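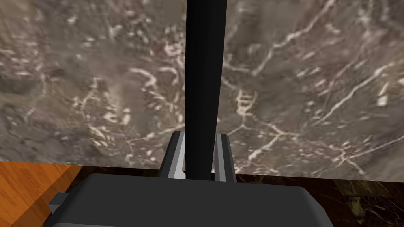

The short answer on sealing is that it depends on the stone, and most of the advice on this list over the past few weeks has lumped together things that should be treated separately. Granite, marble, limestone and slate take up liquid at very different rates, and a product that does well on one may sit on top of another and dry to a haze. Take a brown marble with a lot of thin white and cream veins, busy on the left and running into longer, forking lines on the right. On a pattern like that a light haze can hide for months, and then you get low sun through the window and see every wipe mark.

I am replying below to the message from Thursday's digest. I have trimmed it to the parts I can answer.

> We have a bathroom counter and a hearth in what the previous owners
> told us was marble. No paperwork. The counter has dull rings near the
> faucet that do not scrub off. I have used Lodix on it twice and the
> rings are still there. Do I need a third coat, or should I strip it
> and start over? The hearth has never been sealed as far as I know and
> looks fine.

No third coat. Dull rings on marble are usually etching, meaning something acidic has eaten a little of the polish off the surface. Toothpaste will do it, and so will some hand soaps and most bathroom sprays. A sealer slows down staining, where liquid soaks in and leaves a color. It does nothing for etching. You could put on ten coats and the rings would look the same, or worse.

To find out whether you have marble at all, pick a spot that does not show, such as the underside of the overhang or behind the faucet if there is a gap. Put one drop of white vinegar on it and wait a minute. If it fizzes or leaves a dull spot, you have marble or limestone. If nothing happens it may be granite or a manmade material, and the rings are more likely hard water deposits, which can be scraped with a plastic blade.

Assuming it is marble, this is what I would do.

1. Get the old sealer off. Two coats of Lodix so close together will probably have left some residue. The stripper from the same maker is fine. Follow the can on ventilation.

2. Let the counter dry for two full days. Do not use a heat gun.

3. Polish the rings by hand with a marble polishing powder and a damp felt pad. Small circles, plenty of water, wipe and check often. Shallow rings should come up in ten minutes or so. If you can catch the edge of the ring with a fingernail it is too deep for powder.

4. For deeper ones you need diamond pads. Start at 700 and go up to 3000. Do not skip grades, and do not work only on the ring or you will make a dish. Feather it out about a hand's width on each side.

5. Do the water test. Leave a teaspoon of water on the stone for fifteen minutes. If it leaves no dark patch, the stone does not need sealer right now. If it does, one thin coat, wiped off before it dries.

I would leave the hearth alone. Unsealed marble in a dry spot can go for decades. If it has soot on it, use plain water and a pH neutral cleaner. Keep vinegar and lemon away from it, whatever the cleaning blogs say.

On price, somebody asked last week what it costs to have this done. The shop in Cultby that did our kitchen and both window sills charged $2731, with one sill taken out and reset. A single bathroom counter should be far less, but most of them have a minimum call-out, so ask before they drive over. The Pandey yard will sell you offcuts cheaply, and it is worth having a piece to practice on before you touch the real one. Bring a flashlight. The racks at the back are dark and it is hard to tell a polished face from a honed one.

One correction to my own post from earlier this month. I said the Wameo pads could be used dry. The sheet that came with my new set says wet only. I did use the old set dry on a threshold and it burned a brown mark into the resin that I then had to clean off the stone.

If you do the vinegar test, please post what you find, and say whether the finish is glossy or matte. I have a part tin of polishing powder I can mail if the stores near you do not carry it.

21 December 2019

--
To unsubscribe, send a blank message with "unsubscribe" in the subject line.
Please trim quoted text when replying to the digest.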